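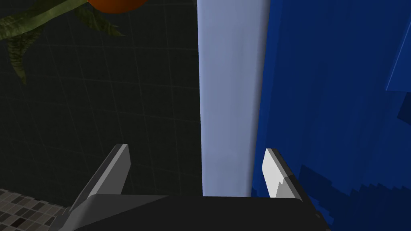 Vinham is a small set of 246 paint and tile color names, gathered for folks who like naming things as much as I do. Plain words won out over fancy ones – a light gray is just "light gray," same as you'd say it looking at the one up top.

Datasets > Words > Vinham

Each name comes with a short note, and 92 of them have a second spelling too.
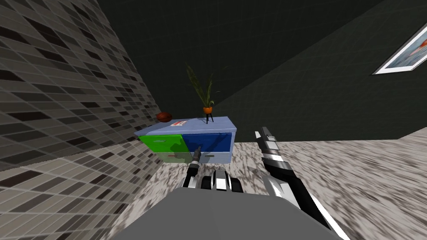 Tiles in beige, gray and dark brown, beside a periwinkle cabinet top.

Filed under: Color, Home, Word Lists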